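Worm counts, and why I've become such a bore about them

Jul 11, 2026
Posted by the Muddy Gate blog

I've gone a bit mad for worm egg counts. There, I've said it! Two years ago I wormed my pair by the calendar, same as everyone on the yard at Brikida, and never gave it a second thought. Then our vet practice, Nastimlow, ran an evening talk on resistance and I came home with a page of scribbles and a sample kit in my coat pocket.

If you've never done one, it's wonderfully simple. You collect a bit of fresh dung (a few pinches from different parts of the pile), seal it in the pot with as little air as you can manage, and get it in the post that day. A couple of days later you get a number back in eggs per gram. That's it! I was so nervous opening the first email, like exam results.

My old mare, Bemau, came back at under 50. Lovely. Chiu, my cheeky cob, came back at 1176, and there wasn't a thing about him that would have told you. Shiny coat, good weight, bucking down the field every morning. He'd have had exactly the same treatment as her under the old plan, and she plainly didn't need it.
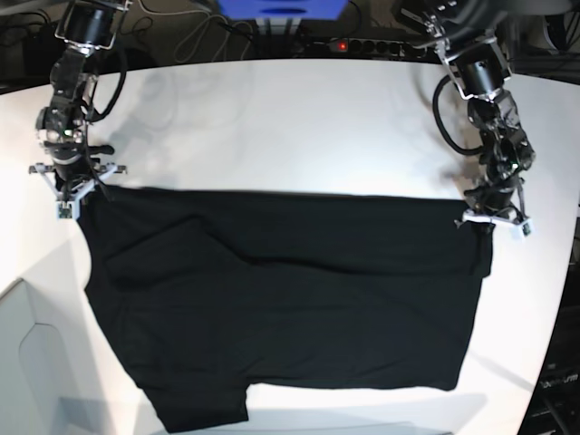

So Chiu was wormed on the vet's advice, and we tested him again a fortnight later to check the wormer had done its job. Down to 60! I rang the practice, slightly giddy, and they were pleased as well, though they want another reduction test next time to keep an eye on how well that drug is working here.

The other half of it is poo picking, and I do mean properly, every day if you can. Our field is roughly 6 acres and I won't pretend it's a joy in February — but the grass has come on so well since April, and the rough patches they used to turn their noses up at are getting grazed again.

One thing I got wrong at first: an egg count doesn't show you everything. Tapeworm needs a different test (we use the saliva one, and Chiu thinks the swab is a treat), and encysted redworm won't show up in a dung sample at all. Do talk to your vet about the winter plan, even if your counts are beautiful.

Next samples go off in a few weeks. I'm hoping for two low numbers and would happily frame them.

Recent posts
Soaking hay without soaking yourself
Bemau and the great fly mask hunt
Strangles: what our yard does with new arrivals
Is my cob fat? (Yes)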